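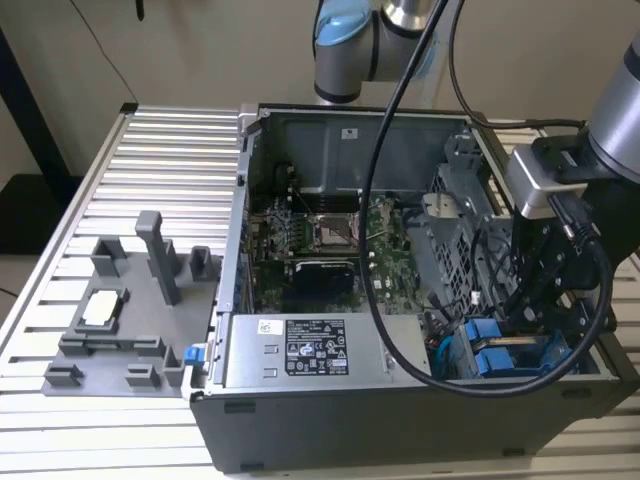
Chapter 6
Looking After a Teardown Cell

I learned most of what's in this chapter at Celencombe, where I ran a two-arm cell that took old desktop computers apart. I'd come from big welding robots, so I figured a little bench cell would be a vacation. It wasn't! In my first October there we stopped 13 times, and nearly all of those stops came down to cables, loose fixtures or a wrist camera that had crept out of line.

Waltraud Mayrhofer, who trained me, had one rule I still follow. Before you touch the program, put your hands on the hardware (power locked out first, please). Wiggle the fixture plate. Follow the gripper cable along its whole length and ask yourself where it will go when the arm reaches over the drive cage - a loop that hangs into an open case will catch on something sooner or later. Then check the camera mount screws, and only after that open the laptop.

We'll go in that same order. Section 6.1 covers the table and the fixture plate, 6.2 is all cable routing, and 6.3 gets into camera alignment, with the log sheet we filled in every 100 cases. Keep a hex key set and a paint marker nearby while you read. You'll want to mark a screw or two as you go.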